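Zu Besuch bei Skorent: Roboterarm auf Zeit

Eigentlich wollte ich im März nur kurz nach Rudcombe, Kaffee trinken, Prospekt einstecken, wieder heim. Geblieben bin ich bis zum späten Nachmittag! Skorent vermietet dort Roboterarme samt Greifer und Software, und beim Tag der offenen Tür durfte man endlich mal nah ran.

Die Halle liegt hinter dem Bahnhof, Eingang über den Hof (das Schild ist winzig, ich bin zweimal vorbeigelaufen). Drinnen 17 Stände, viele davon Zubehör: Kabelführungen, Greiferfinger, Tischgestelle. Am längsten stand ich beim Paket »Saliba«. Das ist ein Arm mit Zweifingergreifer, dazu der Lochtisch und eine Software namens Skekumik, mit der man die Bewegungen vormacht und abspeichert. Miete ab 3 Monaten, danach kann man verlängern oder kaufen. Die Kaution von 2000 Euro fand ich erst happig, aber der Aufbau vor Ort ist drin, und eine Einweisung auch.

Was mir gefallen hat: Die Leute am Stand haben einen machen lassen. Ich durfte selbst eine Greifposition anlegen und war nach 12 Minuten fertig, ohne jede Vorkenntnis, na ja, mit viel Zureden. Die Oberfläche von Skekumik ist aufgeräumt, nur die Menüs sind noch halb auf Englisch, halb auf Deutsch, das nervt ein bisschen. Und beim Thema Ersatzteile wurde es etwas schwammig, »meistens schnell« ist für mich keine Lieferzeit. Da hake ich noch per Mail nach.

Für unsere kleine Werkstatt wäre so eine Miete schon was, zum Ausprobieren, bevor man richtig Geld in die Hand nimmt. Mich interessieren ja vor allem weiche und krumme Sachen, an denen unser alter Sauggreifer regelmäßig scheitert. Deswegen habe ich am Küchentisch auch am meisten geknipst.

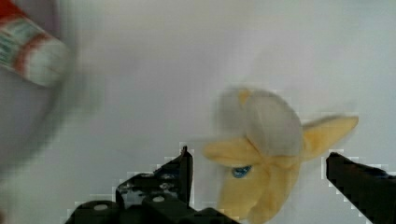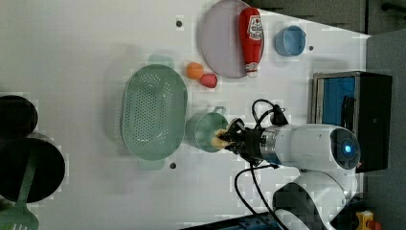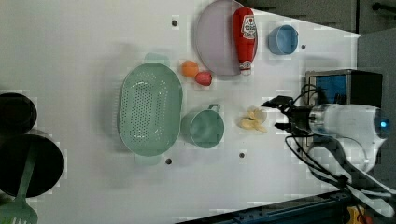

Küchentisch bei Skorent: im ersten Bild die Plüschbanane aus der Nähe, im letzten der Arm mit offenem Greifer.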